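Freezer cooking for a month: does anyone really stick to it?

Home > Food and Budgeting > Meal Planning

crumpet_tin
Started this month's plan and I'm already suspicious of it. My sister-in-law swears by one of those "cook for 2 days, eat for 30" plans, the Rondstead one, and she lent me the binder. You do one enormous shop, spend a whole weekend chopping, and then supposedly you only have to thaw and reheat until the next round.

My problem is that the binder assumes a chest freezer, four people who like the same things, and no surprises. I have a regular fridge-freezer, a husband on rotating shifts and a nine-year-old who went off rice in April for no reason she can explain. Has anyone here done a full month and would they do it again? Please be blunt.

lowandslow_deb
Did it twice. First time I made it to the third week. Second time I quit after nine dinners and we had tacos. The food was okay, but everything was the same texture. Chicken in sauce, beef in sauce, beans in sauce. By the end my son was asking for toast.

Milagros Ospina
I've done it for three years and I would do it again, so put me down as the other side. You don't have to follow the binder. I throw out half of their recipes every time. What works for us is freezing parts of meals: browned ground beef, cooked black beans, shredded pork, a big batch of sofrito in ice cube trays. Then dinner on a weeknight is putting parts together, and it doesn't taste like it came out of a brick.

pantrymoth
So it's not the plan that works, it's a different plan that you made up.

Milagros Ospina
Sure, if you want to put it that way. I still got the idea from the binder.

pantrymoth
I'm only saying the binder costs money and "brown some beef and freeze it" is free. My grandmother did that with no binder. Rondstead also tells you in the front that you'll save a lot on groceries, and I never found where they show how they got that. Compared to what? Compared to eating out every night I'd save a lot too.

crumpet_tin
That bothered me as well. There's a worksheet where you fill in what you "used to spend" and it suggests you guess. My guess came out at 800 a month, which I'm pretty sure is wrong, and then of course anything looks good next to it. I went back through the bank statements later and it was a good bit less.

Hindden
Anyone who has tried to guess their grocery bill gets it wrong. Keep receipts for a month first. Then do the freezer thing for a month. Then you know. Otherwise you're comparing a guess with a hope.

lowandslow_deb
Receipts don't count the time though. Two full days of cooking is two full days. I work weekends every other week, and I'm not giving up the free one to dice onions.

bigpotbill
You guys are making this hard. Get a pressure cooker and stop planning. I have the Hirnier with the big pot, and I can go from frozen chicken thighs to dinner while I watch the news.

pantrymoth
Dinner for how many, Bill?

bigpotbill
Me and the dog.

Milagros Ospina
That is not the same problem!

crumpet_tin
OK, update since I've now done the shopping. The list in the binder for week one calls for five pounds of carrots. Nothing in the recipes uses five pounds of carrots. I added it up on the back of an envelope and it's more like three, even if you're generous with the soup. Am I missing a recipe, or is the list just wrong?

Hindden
Which edition? The older one had a carrot and lentil bake that got dropped. I think they left the carrots on the list.

crumpet_tin
It doesn't say an edition anywhere. There's a coffee ring where it might have said.

lowandslow_deb
Peel them, cut them up, freeze them raw, use them in stock. Or make a carrot cake and enjoy your life.

pantrymoth
See, this is what I mean about paying for a binder. If the list is wrong on week one I wouldn't trust the thawing times either. It tells you to move a full lasagna to the fridge the night before. Mine was still solid in the middle after 24 hours, and that was a fairly cold fridge but not a crazy one.

Milagros Ospina
Lasagna I give two nights. I'll agree with you there, the thawing page is bad. Also ignore what it says about potatoes. Cubed potatoes in a frozen stew come out like wet sponge. Put them in fresh or serve the stew on noodles.

bigpotbill
Frozen potatoes are fine. Fries are frozen potatoes.

pantrymoth
Fries are par-fried and frozen fast in a factory, Bill. It's a different thing.

Hindden
I've had decent luck with mashed, if there's plenty of butter in it. Cubes, no.

crumpet_tin
Report from the end of the first week, for anyone still reading. We ate from the freezer four nights. One night was eggs because I forgot to thaw anything. One night we ended up at Bermúdez after swim practice because it was right there and everyone was starving, and I had the pork plate with the pickled onions and regretted nothing. The other night my husband was on lates, so it was cereal for me and quesadillas for the kid.
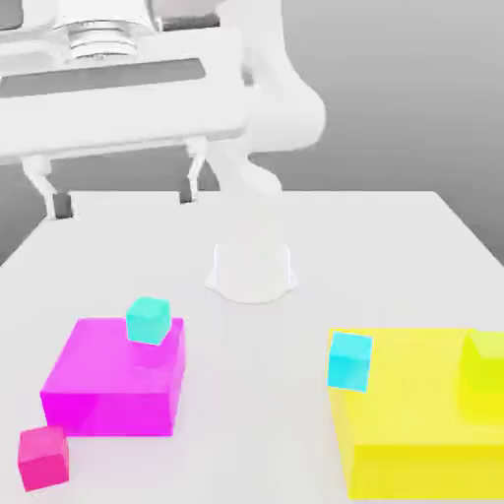 So that's four out of seven, and the binder says seven out of seven. I don't know if that counts as working. I did like not thinking about it on the four nights. The turkey chili was good. The "creamy Tuscan chicken" split when I reheated it and looked like something had gone wrong with it, although it tasted all right once I stirred in some cheese.

Milagros Ospina
Four is good! I get four or five. Cream sauces split, so freeze the chicken and the tomato part and add the cream when it's hot. And write "eggs" on the plan for one night on purpose, then you haven't failed at anything.

pantrymoth
Four nights of freezer food after a whole weekend of cooking doesn't sound good to me. What did the other three cost? If Bermúdez was the usual price for three people, there goes whatever you saved on bulk beef.

crumpet_tin
It was on the high side. We got dessert.

lowandslow_deb
To be fair to crumpet, the food she didn't eat is still in the freezer. It isn't lost. She's just going to be eating month one in month two.

pantrymoth
If it doesn't get buried. I found a bag in mine last winter with no label that could have been applesauce or could have been chicken fat.

Hindden
Masking tape and a marker. Write what it is and the month. Do it before you fill the bag, or the tape won't stick and the pen skips.

bigpotbill
Which was it?

pantrymoth
I didn't open it.

crumpet_tin
I'm going to do one more week as written, then try it Milagros's way with just the parts, and keep the receipts for both like Hindden said. If the parts way costs the same and I get my weekend back, the binder goes home to my sister-in-law. Does anyone have a use for two pounds of cut carrots that isn't stock? I already have stock.

Milagros Ospina
Shred them into the beef when you brown it. The kid won't notice.

lowandslow_deb
The kid will notice.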